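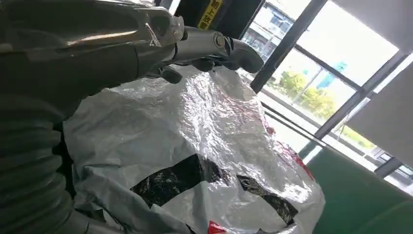
Home & Habits

The drawer under the sink

Every kitchen has a place where the bags go. In my mother's house it was a cloth tube hanging on the back of the pantry door. In mine it is the drawer under the sink, and by August it would no longer close.

I emptied it on the kitchen floor one evening, meaning to throw most of it out. Instead I spent an hour sorting. There were bread bags, produce bags, a padded envelope, and a thick shopping bag from Marinho, a grocery store that closed before my son started school. I put the Marinho bag back. It has good handles.

Flurina Eberhard was not surprised when I told her this. She spent 15 years running a household help business in Gesorov, and most of her clients hired her to deal with closets and basements. The closets went quickly. The bags took longer.

"People will give away a winter coat without a second look," she said. "Then they stop at a bag. They say, I might need that for wet shoes."

They are right, of course. Sooner or later there are wet shoes. There is a jar of soup that has to travel in the car, or a neighbor who wants to take some plums home. A bag costs next to nothing and weighs next to nothing, and the one time you need it, you need it right away. Eberhard stopped arguing with her clients years ago. She asked them to pick one container, any size they liked, and keep only what fit inside it.

Her own container is a shoebox. She folds each bag lengthwise, rolls it up and stands it on end. I tried this and gave up after the first row. Mine are stuffed in whole, and they come out in a clump, two or three at a time. 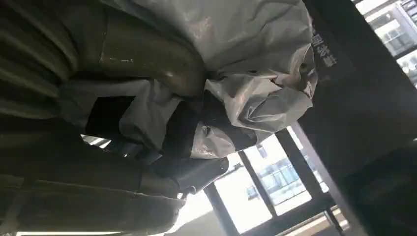 Lewis Skinner keeps his in the garage. He grew up in Tistolska, where his parents had a hardware counter and wrapped nearly everything in brown paper. When they switched to plastic, his father went on saving both. Skinner remembers customers being handed a sack of nails inside a bag from some other store, and a few of them being annoyed by it.

"He thought a bag had only done half its work when it got home," Skinner said.

After his father died, the family found around 40 sacks behind the furnace, flattened and tied with twine. The oldest ones had gone brittle and broke along the folds. Skinner kept three of the paper ones. The rest of the paper went out with the newspapers, and the plastic was too far gone to use.

He is less careful than his father was. He keeps bags for paint rollers, which stay soft overnight if you wrap them tightly, and for covering the seat of his bicycle. Anything with a hole goes in the trash. He also has a stack of heavy feed sacks, bought at a yard sale in 2000, that he has never found a use for.

I asked him whether he would get rid of those. He said he had been meaning to sew them into a cover for the woodpile, and that his wife had heard this before.

My drawer closes again. I moved the dish towels to the shelf above the stove, so the bags now have the whole width of it. The Marinho one is at the back, with the others inside.

Filed under: Home & Habits, Storage, Family

Contact us | © 2019 Flastel Magazine | Back to top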